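发件人：Darnivau 现场组
收件人：协作臂操作规范 邮件列表
日期：2023年4月
主题：Re: Re: 桌面工位规范草稿，第二节和第四节的意见

各位好，

赶着出门，先把能回的回了，格式乱请见谅。Tokbridge 那边上一封的原文我留在下面，分段回。

> 草稿第二节写“工位台面应保持整洁，线缆应妥善整理”。
> 我们内部讨论下来觉得这句没法验收。什么叫妥善？
> 审核员到现场，一个说行一个说不行，去年就为这个来回改过两轮。
> 建议要么给出可以量的要求，要么删掉，放到附录当建议项。

同意，没法验收。但是不同意删。线缆这条是我们这边停机记录里出现最多的一类，放附录等于没写，大家都知道附录没人看。

我的改法：第二节拆成两条。2.1 管台面，2.2 管线缆。2.2 只写三种情形，（a）随臂运动的线，（b）从上方垂下来的线，（c）落在台面上的线。每种各自写固定点和余量怎么查，检查方法就一个：低速把程序完整跑一遍，人在旁边看，线有没有绷、有没有挂、有没有进到夹爪能到的地方。看完签字。不用尺子，但是有动作、有结果、有人负责，审核员也好对。

> 另外，“应在每次换班时检查”是不是太频繁？
> Wunitton 的点每天换三班，光填表就要多出一个人。

换班那次可以只看（b）（c），站着扫一眼，打勾。（a）改成每次换夹爪或者动过末端之后查。这样应该不至于多一个人。Wunitton 的同事如果还觉得重，请直接给个数，填一张表到底要多久，别只说重。
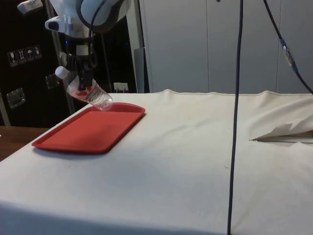
下面说我自己最关心的，第四节，夹持物在台面上方停留时怎么算。草稿现在只分“夹持中”和“未夹持”两个状态，太粗了。夹着东西悬在目标上面、还没放下去，这一段风险跟搬运途中不一样，人最容易这时候伸手去扶一把，或者去挪一下底下的容器。就像斜夹着一只透明水瓶，瓶底已经快到红托盘边上了，盖子还朝着左上方，看着的人第一反应多半就是“歪了，我帮它正一下”。规范里要明确：悬停状态视同运动中，手不得进入，要扶先按暂停，等状态灯变了再说。调整托盘位置也一样，先停，再动托盘，再从上一个安全点继续。不要从悬停点直接恢复，这个我坚持。

还有姿态的问题。草稿4.3写“夹持物应保持竖直”，写得太死了。瓶子类的东西斜着进托盘是很常见的做法，要横放的时候本来就得转过去。建议改成“夹持姿态应与作业文件一致”，然后在作业文件里写清允许的倾斜范围，超了就停。至于带液体的、开口的，单列一条，必须有盖，盖子开工前手拧确认。这条 Khunthong 上次也提过，我记得是赞成的，如果记错了请纠正。

4.4 托盘。现在只要求“放置容器应固定”。我们试过用夹具压死，换型太慢，操作工嫌烦就不压了，等于鼓励违规。改成两选一：要么固定，要么每个循环开始前确认位置在允差里，确认方式写进作业文件。铺了台布的工位要加一句，布必须压边或者绷平。布一跑托盘就跟着跑，人眼看不出来，等夹爪下去就晚了。布角翻起来的、底下垫着东西的，开工前都要处理掉。2.1 台面那条也引用这句，别写两遍，写两遍以后肯定只改一处。

> 第五节“记录”部分，要求保存每次异常停机的说明。
> 我们觉得应当区分人为暂停和保护停机，不然数据没有意义。

对，必须分。说一下我们的数，供参考。上一轮试行一共 1473 个放置循环，中间没有任何停顿一次做完的 1157 个，人为按暂停的 261 个，剩下的是保护停机。原来表格只有“停机”一栏，后来是翻班组的手写本才分出来的，费了老大劲。所以第五节的表至少要两栏，人为暂停再加一个原因代码。代码不要多，5 个封顶，多了大家就全选“其他”。我先列一下：扶物、挪容器、理线、换班、其他。有更好的请改。

有一点要写在前面：人为暂停多不算坏事，不许拿去考核。我们就因为有个班组长拿暂停次数排名，后面几周暂停突然变少，一问，手直接伸进去了。这句话请务必写进正文，不要放到注解里。

> 最后，标准的适用范围是否包含示教和数据录制？
> 草稿第一节没提。

应该包含。示教的时候人离得最近，反而没规矩，说不过去。我建议第一节加一句“本规范适用于自动运行、示教及录制”，然后第三节速度限值按模式分开列表。录制时另外加的架子、相机、线，都按 2.2 和 2.1 走，不另开章节，开了又是一堆例外。

急停按钮的位置我也提过，再提一次：草稿写“操作者可触及处”，请改成“操作者站立位置单手可触及，且无需越过工作区”。少了后半句，按钮装在对面也算合格，我们验收的时候真碰到过一个这样的。

术语方面小问题，一口气列了：
“夹抓”统一成“夹爪”，2.1 和 4.2 里都有。
“托盘”“料盒”“容器”混着用，建议全文统一用“容器”，托盘只在举例时出现。
“末端”和“末端执行器”选一个。
图 3 的箭头方向和正文相反，正文是对的。
附录B 页码错了，目录对不上。

时间安排。下一稿能不能在 6 月之前出来？六月我们要换产线，换之前定不下来就得按旧的贴标识，贴完再改又是一遍。第二节我可以写，第四节最好有别家一起看，我一个人写容易只顾自己的工位。Tokbridge 如果愿意接第五节的表格就太好了，你们的表一直比我们的清楚。Khunthong 和 Wunitton 对哪一节有空，回列表说一声就行，不用单独发我。

附件先不发了，手头那份还有批注没清，清完在发。有急的直接回这个主题，别另开新帖，上次开了三个最后没人知道看哪个。

先这样，车来了。

Darnivau 现场组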